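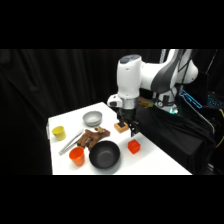 Lists > Workshop > Arm build > Thread: gripper closes late on small parts

From: Nouhaila Lamrani
To: arm-build list
Date: 8/26/24
Subject: Re: gripper closes late on small parts

Kianoush Sharifi wrote:

> I have the same fingers on mine and see the same delay. The arm reaches
> the grasp height, sits there, and then the fingers move. On the bowl it
> makes no odds. On the small block the wrist has already begun to lift by
> the time there is any force on it. Is this the Brander driver, or is it
> the wiring? I don't want to take the flange off again if I can avoid it.
>
> Also, what are you using for the table height? Mine drifts.

Leave the flange where it is. It is the driver, or more exactly the way our script calls it.

The close command returns as soon as the gripper acknowledges it, and the script takes that as permission to start the lift. With the tongs or the plush animal you get away with it, as there is plenty to catch hold of. The wooden block gives you very little height to work with, so any early movement at the wrist shows up as a missed grasp.

I changed two things:

1. After the close command, poll the finger position until it has been steady for 6 readings in a row. Only then send the lift. If it never settles, open and go back to the hover pose.

2. Lower the approach speed for the last 16 mm. I had been running the whole descent at one speed, and the arm was still ringing slightly when the fingers began to close.

The first change matters more. With the second alone I still lost the block.

On cabling – I did swap the gripper lead for the spare from the Vastach kit, to rule it out. No difference, so I put the old one back. Do check that yours has some slack at the elbow, though. Yufang's was pulling tight at full reach and dropping the connection, and the log for that looks very like a late close.

Table height: I touch off at 2 corners and at the middle before each session, with the fingers shut, and store the plane. A single point is not enough on my table, as the top is not level with the base. If yours drifts during a session, look at the base bolts before you blame the calibration.

The red cube still gives me trouble. The fingers reach it squarely enough, but it turns as they close. I suspect the pads. Fidel had some softer ones from Atex, and if there are any left I would like to try a pair.

The patched script is in the shared folder under grasp_wait. The old one is still beside it. Please don't overwrite either – Yasaman is comparing the logs.

Nouhaila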